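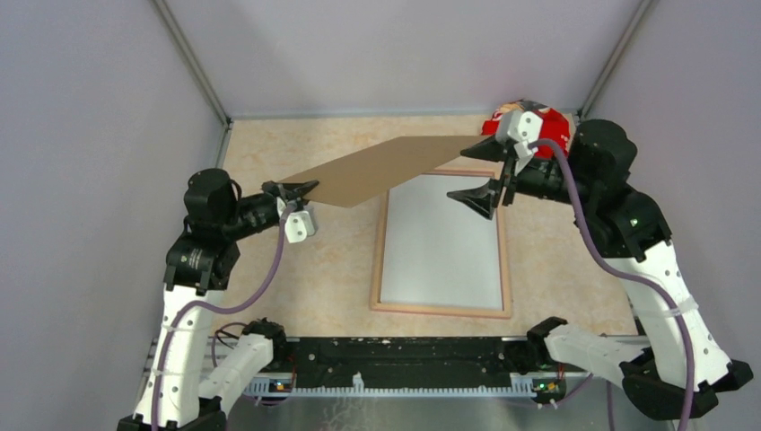

Cardboard sheet above a marbled tabletop, with a wood-bordered tray on it.

Carwood Picture Frames — Landscape Series

The Carwood frame is supplied as a light-wood rectangle for landscape pictures in homes, offices and public buildings. Frame, picture and backing sheet may be ordered together or separately under the same item number, 2,260. Orders placed by institutions are handled by Rhiannon Hughes at the Pravel sales desk, Monday mornings excepted.

Surfaces should be clear and clean before assembly begins. The backing sheet is cut from plain brown cardboard and should be kept flat until it is needed.

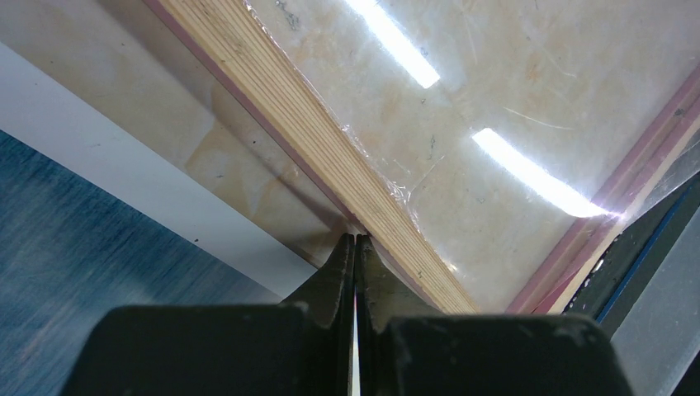
Light-wood strip, with fine lines along its length.

Grain and tone vary from one length to the next, and small knots are accepted under the Pravel grading standard. Requests for matched sets — minimum order 13 frames — should be made in writing.
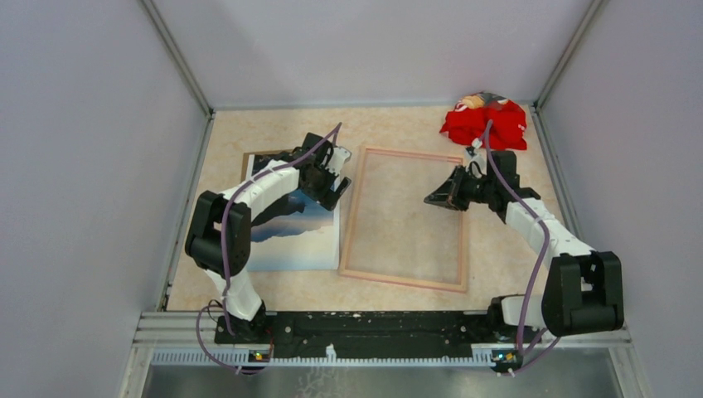
Can the frame be hung without the backing sheet?
Pravel recommends that the backing sheet remain in place at all times, as it holds the picture flat and keeps dust from the reverse side.

Replacement backing sheets are listed under item number 782.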